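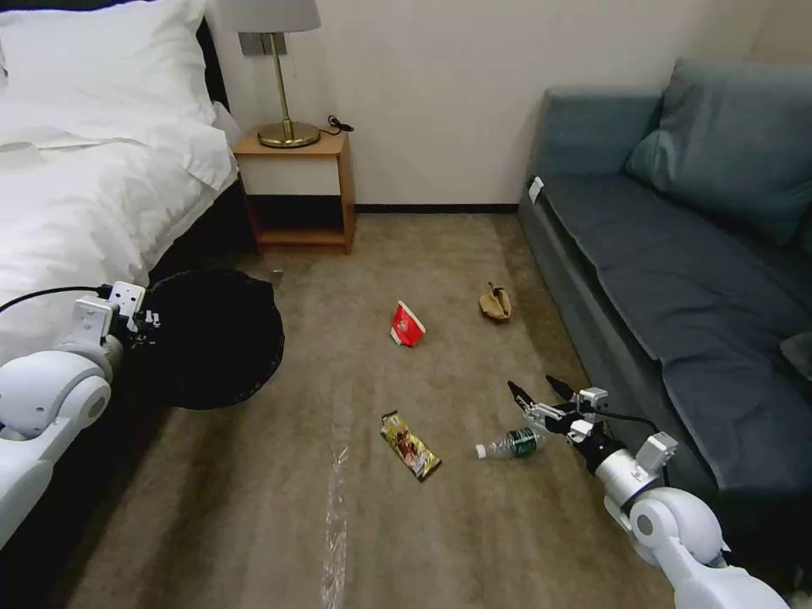
Reviews > Cloud Mining > Zesteo > FAQ

January
By Jasper Jacobs

Zesteo cloud mining: reader questions

Is Zesteo a mining pool?

No. A pool combines the work of people who own their own hardware. Zesteo sells contracts on machines it says it runs for you. The sales page uses the word "pool" four times, but I found no pool address, no port number and no way to point your own rig at anything.

What does a contract cost?

The smallest one is listed at $231 and the largest at $2,971. Both carry a maintenance fee taken out of your daily payout. The fee is in the terms and missing from the profit calculator, so whatever number the calculator gives you is too high before you even start arguing about coin prices.

Where are the machines?

Zesteo names a data center called Beron. I asked for a street address, a power contract or even a utility bill with the numbers blacked out. Support sent me a link back to the sales page. Maybe Beron exists. I wouldn't pay for a year of its output on the strength of a name.

The site says it was audited by Schwerdtfeger. Doesn't that settle it?

Ask what was audited. The document you can download is 3 pages long and covers how customer passwords are stored. It says nothing about hash rate, reserves or whether anyone can be paid on a bad day. A password review is fine to have. It shouldn't be sitting under the heading "Proof of Mining."

Has anyone been paid?

Some readers say yes, in small amounts, and I believe them. Small early payouts cost a company very little and prove very little. What I'd like to see is a full contract paid out from first day to last, with the transactions visible on the chain and traceable to a mining reward. Nobody has sent me one yet.

How long do withdrawals take?

The site says 24 hours. My own test took 22 days and three support tickets. The second ticket was closed without a reply. The fee had also gone up between my request and the payout, and I was charged the new one.

Can I cancel?

You can stop a contract, but you don't get the unused part back. Read the section on "unprofitable periods" too. If the fee is higher than the payout for long enough, Zesteo can end the contract itself and keep what you paid.

Is Kalton the same company?

I can't prove it. The two sites share a terms page, nearly word for word, right down to a misspelled "recieve." Kalton says it is "unaffiliated." Draw your own conclusions — I have drawn mine.

What about the referral reviews?

Most of the glowing ones I checked had a referral code at the bottom. The writer gets a cut if you sign up. This page has no code in it.

Would you put money in?

No. If you want the coin, buy the coin. If you want to mine, buy a used card and join a pool that publishes its blocks. You may still lose money, but you'll have the card.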